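Table Reset Between Users in a Shared Study Room
Project report, Interior Practice II
Tarık Çetinkaya

1. Background

The Andcombe study room is booked in one-hour slots. Each user is asked to leave the table ready for the next person, but the house rules do not say what "ready" means. During January I looked at how the small items on the table were left at the end of a slot, and whether a short written layout would make the reset faster and more consistent.

The project covers the tabletop only. Chairs, lighting and the window blinds were left out. They are handled by the building staff and would have needed separate permission.

2. Method

Observations were made at the end of booked slots over six weeks. A total of 171 resets were logged. For each one I recorded the position of the tissue box, the position of the cleaning cloth, and the time from the user standing up to the user leaving the table. Times were taken with a phone stopwatch and rounded to the nearest second.

In the first three weeks users received no instructions. In the last three weeks a printed card from the Plernard label set was fixed beside the door. The card asked for two things: tissue box at the middle of the far edge, cloth at the far left corner.

A reset was logged as complete when both items were within a hand's width of the target. Items left on a chair or on the floor were logged as missing.

3. Handling of the items

The tissue box is low and flat, with an oval opening in the top. Most users moved it with both hands, one on each side, and set it down in a single motion. One-handed moves were less accurate. The box tended to turn, and it was often left at an angle to the table edge.

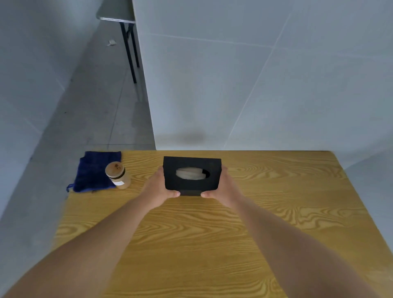

The cloth was the less predictable item. It is soft and does not hold a shape, so users who dropped it into place usually left it bunched, with part of it over the edge. The card did not mention folding, and very few users folded it. For logging purposes a crumpled cloth in the correct corner was accepted.

The strong grain pattern of the tabletop was also considered. Two users said they could not tell whether the table was clean, as the darker lines hid small marks. This was outside the scope of the log but is noted for follow-up.

4. Results

Median reset time was 34 seconds without the card and 17 seconds with it. Most of the difference came from the tissue box. Without a stated position, users often put it down and then moved it again. Cloth placement improved less, and the cloth accounted for nearly all incomplete resets in the second period.

5. Limits

Only one room and one table were used. Regular users may have become faster with practice, and the log does not separate them from first-time users. The Magaña room has a similar table and would be a suitable second site.

6. Next step

The card should be reprinted with a line on folding the cloth. A draft is stored with the raw log in the project folder.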